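How to check whether you were paid correctly as a gig driver

If you drive or deliver through an app as an independent contractor, no payroll office is watching your numbers. You have to do it yourself. Set aside an evening once a month and go through the steps in order.

What you need

Your weekly pay statements, your bank record for the same month, your own mileage log, and a plain spreadsheet. I use the one Iman Filali put together for Dustitz couriers, but any sheet with columns for date, trips, gross pay, fees and deposit will do.

Step 1. Download the statements

Most apps keep them under Earnings or Tax Documents. Get the full statement and skip the summary screen, which usually leaves out fee adjustments. Save each file with the month in its name.

Step 2. Match deposits to statements

Enter each deposit from the bank on the same row as the statement it belongs to. Instant cash-outs go on their own rows, with the fee in the fee column. In June my statements came to $1,485 and the deposits did not match until I added three cash-out fees I had forgotten. 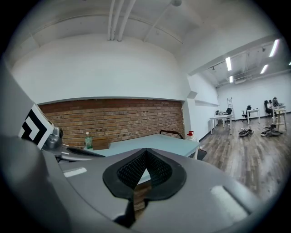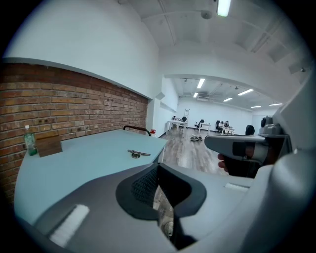
Step 3. Check a sample of trips

You don't need to check them all. Out of 87 trips I usually pick ten, mostly long ones and any that were canceled after I arrived. Compare the distance on the receipt with your log. Small differences are normal – apps often pay on the planned route.

Step 4. Add up your expenses

Write down business miles, tolls, parking and the work share of your phone bill. My log for June showed some 689 miles. Keep toll receipts even if the app pays you back, and enter the payback as income.

Step 5. Report what is missing

Send one message per problem, with the trip number, the amount you expected and the amount you got. Attach a screenshot. Driss Zaki, who drives for Rosser, keeps a list of his open claims with the date he sent each one, and I have copied that habit.

If support closes a claim without an answer, reply to the same thread so the history stays together. Check your contract for the deadline on pay disputes and for any arbitration clause before you take it further.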